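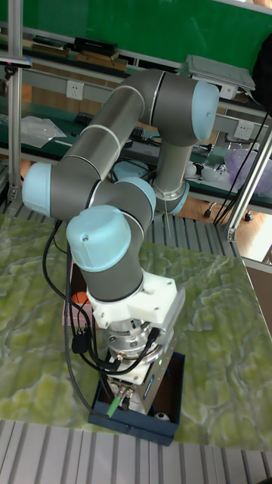 Arm over the dark blue box.

Search the archive

Re: [plidum-dev] Late replan near box walls

Gerardo Cirillo wrote:
> Planner rejects 43 of 462 descents. Is the
> wall padding too large, or is the wrist
> cable model to blame?

Padding. The collision mesh for each box is inflated twice, once in perception and again in the planner. Drop the second and keep 4 mm in the first.

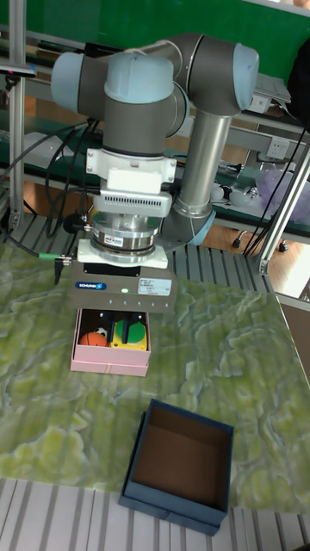
The cable model can stay as it is - it only matters when joint six turns past its soft limit. Patch is on the Bugti branch, please rerun the same seeds against it.

0 shares | 9 comments

Recent threads
Grarnuna: stale transforms after restart
Gripper state topic naming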